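4. How small food firms decide what to post

4.1 Setting and approach

When we began talking to the four firms that let us follow their work, we expected to spend most of our time on the things the marketing literature tends to dwell on: follower numbers, posting times, the right number of hashtags, and whether a paid campaign brings in people who stay. We did spend some time on those. But the longer we sat in on planning meetings (and we sat in on a good many, often with tea and something from the firm's own kitchen), the more our attention was drawn to a plainer matter, namely who in the company gets to say that a post is ready to go out, and how that person comes to a view.

The four firms are Tandberg, a bakery with a mail order side; Nerkden, which makes drinks and cordials; Vlachou, a family deli that has grown into a chain of small shops; and Cunix, which sells recipe boxes by subscription. All of them run their social media accounts in-house. Three had used an agency in the past and brought the work back, and the fourth, Tandberg, had never had the money for one and was rather proud of it. We followed each account from the first week of March until the middle of August, collecting every post along with the drafts that never appeared. This gave us 1291 items in all, of which 377 were drafts that were dropped before publication. The last of them was saved to a shared folder at Nerkden on 13/08/2020.

We should say something about the dropped drafts, as they matter a good deal to the argument. Studies of brand accounts nearly always start from what was published, which is natural enough, because that is what anyone can see. A dropped draft leaves hardly any trace unless the company happens to keep its working files, and even then the reason for dropping it may have been given aloud across a desk and forgotten by the afternoon. We were lucky in that all four firms used some sort of shared folder or planning sheet, and luckier still that the people who kept them were willing to go back through the entries with us and explain, as well as they could remember, what had happened to each one.

4.2 Speed and the short chain

The reason most often given for keeping the work in-house was speed. At Nerkden a post could go from idea to publication within the hour, and the marketing lead there told us more than once that this was the whole point of having the team in the next room to the people who mix the drinks. If a batch turned out well, the team knew about it before lunch. With their former agency, the same news would have gone into a weekly call, come back as a proposal, and been signed off when the batch was already sold.

We found this account convincing as far as it goes, though it needs a small correction. Speed was greatest for posts that followed a pattern the firm had used before. Where a draft tried something new - a different tone, a joke, a reply to a competitor - it slowed down a great deal, and at Vlachou it could slow down to the point of stopping altogether. One draft of this kind was passed between 8 members of staff, several of whom had no formal part in the marketing work and had been asked simply for being nearby. It was never published. When we asked why, we were given a different answer by almost everyone we spoke to, and the answers were all perfectly sensible.

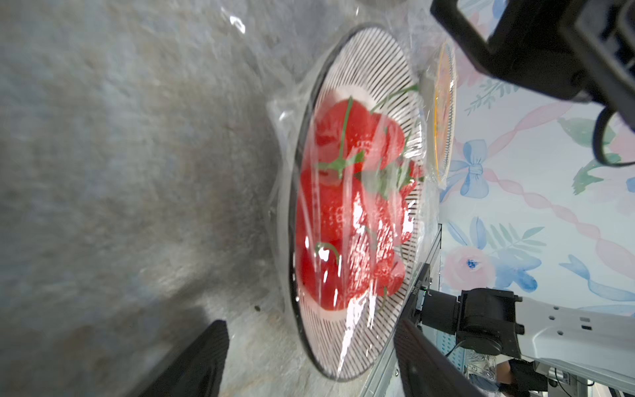
Figure 3. Strawberries under clear film on a striped plate.

It would be easy to read this as a story about muddle, and we would like to resist that reading, because the people involved did not experience it as muddle. What they described was closer to care. The account was felt to belong to the whole firm, in a way that the work of the former agency never had been, and so it seemed right and proper that the whole firm should have a say. A shop manager at Vlachou put it to us that an agency's mistake is the agency's mistake, whereas a mistake made down the corridor is one that everybody has to eat lunch with. We heard versions of the same thought at Cunix, where the team is larger and the talk more businesslike, and at Tandberg, where the owner reads every caption aloud before it goes out.

4.3 What counted as sounding right

When staff explained why a draft had been accepted or dropped, they seldom mentioned figures of any kind. They had the figures, and at Cunix they were on a large screen by the door, but they came into the conversation mostly afterwards, to confirm or to grumble. What staff talked about beforehand was whether a post 'sounded like us'. We came to treat this phrase as a working tool in its own right. It could settle an argument in a moment, and the person who used it was rarely asked to say what it meant.

We did ask, of course, and got a range of replies. At Tandberg it meant that the post could have been said over the counter to a regular customer. At Nerkden it meant a certain dryness, with no exclamation marks and very few adjectives. Vlachou's staff spoke of warmth and of the founder's way of talking, even though some of them had joined too late to have heard much of it. Cunix had a written guide to its tone of voice, and a well-made one, but we noticed that newer staff consulted the guide while older staff consulted one another, and that when the two sources disagreed it was the guide that gave way.

This has a bearing on the common advice that a firm bringing its marketing in-house should begin by writing its rules down. We don't wish to argue against the advice, and the guide at Cunix plainly helped people in their first few weeks. Our material does suggest, however, that such a document describes a habit that has already formed, and that it ages quickly if the people who hold the habit are not in the room with it.

4.4 Limits of the material

A few cautions are in order before we move on to the interviews. Our four firms are all in food and drink, where there is usually something to show and customers are glad enough to look at it, and we would be slow to extend what we say to a firm selling pensions or pipe fittings. The period we covered was also an unsettled one for shops, and both Vlachou and Tandberg changed their opening hours during it, which brought a run of plain notices that went out with hardly any discussion. We have kept these notices in the totals but left them out when comparing how long drafts took to approve.

Finally, the reasons for dropping drafts rest on memory, and memory is kind. Where two people remembered a decision differently we recorded both accounts and made no attempt to choose between them. The interviews in Section 5 take up several of these cases again, beginning with the draft at Vlachou.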